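Hand-held gripper build, part 3: pads, slack and fabric

The linkage is done, or done enough that I have stopped redrawing it. This part covers the finger pads, the backlash I complained about last time, and the first full pass over soft goods at home. The workshop on Bruseck has better light but no laundry, so everything below was done indoors over one session.

For anyone starting here: the tool is a two-finger parallel gripper moved by hand. There is no arm behind it. The camera looks over the back of the body toward the jaws, so each recording shows what the fingers were doing and not much of me. The recordings go into a folder, get trimmed, and become training data for a fixed arm I have yet to finish.

Fabric was the part I kept putting off. Blocks and cups forgive a lot. A garment folds away from the fingers as they close, and if one jaw leads the other the cloth gets pushed sideways before it is pinched. I started with black cloth on the white marble-pattern table, mainly for contrast. 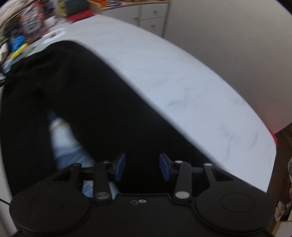 Approach to the black cloth at the table edge, jaws open.

Approach angle mattered more than I expected. Coming in flat, the fingers slide over the top layer. Coming in steep, both pads hit the tabletop and the linkage flexes. I settled on a shallow downward tilt and stopped fiddling with it. The log has 767 closures in total, of which 765 have usable position data. The other two are blank because I forgot to restart the logger after changing a cable.

The table is hard and a bed is not, so I repeated the closures over a sheet. On a soft surface the pads can press down past the bottom of the item, which helps with thin things and hurts with thick ones, where you tend to pick up the sheet as well. Fuzzy material is a separate problem. Lint transfers to the pads and friction drops. I now wipe them with a damp cloth between batches and write it in the log when I do.

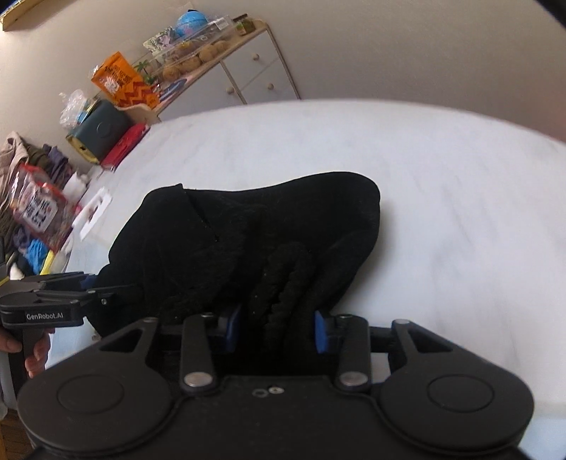
Blue pads at the ribbed section of a fuzzy black item on the sheet. Second gripper at left.

Pad notes. I tried a harder compound from Perić first and went back to the softer blue. The harder one lasted well and let go of anything knitted. The softer one holds, but it creeps on its backing if the adhesive is rushed. Leave it overnight under a clamp. I cut mine slightly long and trimmed after bonding, with a new blade.

Next, the slack. With the jaws nearly shut there was visible play at the tips, and I had blamed the carriages for most of May. Margit Vik, who has the bench next to mine, suggested checking the pivots one at a time with everything else locked. It was the lower pair. The bores had been reamed a size too generous, by me. I replaced the bushings with ones from Tallcombe and put a thin shim washer under each cap. Tip play is now below what I can measure with the feeler gauges I own.
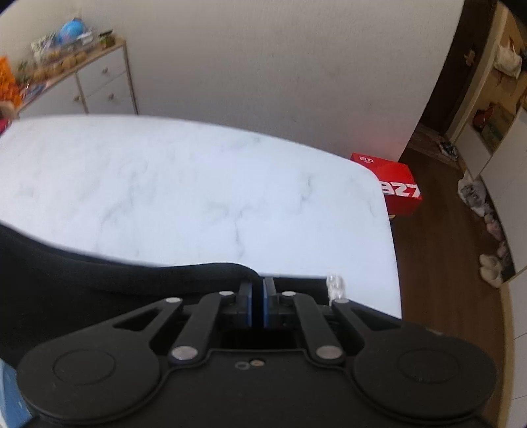
Do both fingers need to close at the same rate if the software can correct for it later?
They should match mechanically. Software can correct the recorded jaw position, but it can't undo cloth that was pushed out of place before the second finger arrived.

That came up twice in the comments on part 2, so I am putting it where it can be found.

The last set was clothing piled over a chair back. Layers are harder than single items. The pads squeeze whatever is between them, and the top garment will bring its neighbor along if the two are tangled. I don't have a fix. What I do have is a rule for labeling: if a second garment moves with the first, the clip is marked as a multi-pick and kept. Throwing those clips out would leave a data set that looks far tidier than laundry does.

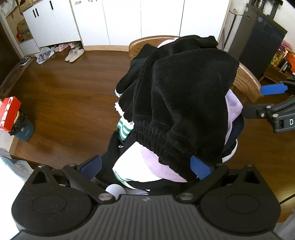
Jaws closed on layered clothing over the chair back.

Two-handed clips need a shared time base. Each gripper keeps its own clock and they drift apart, slowly but enough to matter when one side hands over to the other. I tap the two bodies together at the start of a clip and align on the spike afterward. It is crude and it works. A proper sync line is on the list, after strain relief for the cable.

Of the clips trimmed so far, 237 are labeled. The trimming script is the Nerkley one from part 1 with the frame offset corrected. If you copied it before that fix, your jaw values lag the video by one sample and you should run it again.

Open items: strain relief, the sync line, spare pads cut and bagged, and a better way to store the shim washers than the lid of a jar.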